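Notebook entry, 7/12/21
Conservation workshop, paper and bindings bench

Work continued on the Lulov parish ledgers. The second volume was removed from the humidity chamber after 98 minutes and transferred to blotters under light weight. The leaves had relaxed evenly except for the final gathering, where old glue along the spine fold still holds the paper tight. That gathering will be treated again on its own before any flattening is attempted.

Wheat starch paste was prepared in the usual proportion and strained twice. The first batch was discarded on account of lumps. The second batch was satisfactory and has been stored in the small refrigerator, labeled, on the upper shelf. Colleagues are asked not to use it for the Valderrama maps, which require a thinner paste.

Tear repairs on volume one are complete through gathering six. The Putska tissue in the lighter weight gives a better match in tone than the Cloneck tissue, although it is harder to handle when damp. Edges were torn along a water line and not cut. Repairs were left under felt and glass for about 9 hours, and no cockling was observed when the glass was lifted.
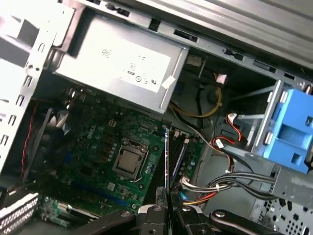
The iron gall ink on the tax lists remains a concern. Spot tests on five entries showed slight movement in two of them, both in the darker hand. No water-based treatment is to be carried out on those leaves until the tests have been repeated with the alcohol mixture. The affected leaves are interleaved with green slips.

The original sewing of volume one used a single thread over raised cords. The cords are broken at the front joint but sound at the back. It is proposed to keep the old cords and extend them with new linen, frayed out and pasted, so that the boards can be laced on again through the existing holes. A sample joint has been made on scrap board and is drying in the press.

Outstanding: second humidification of the final gathering, volume two; repeat ink tests; order blotters in the large size. The condition report for volume one still lacks the board measurements.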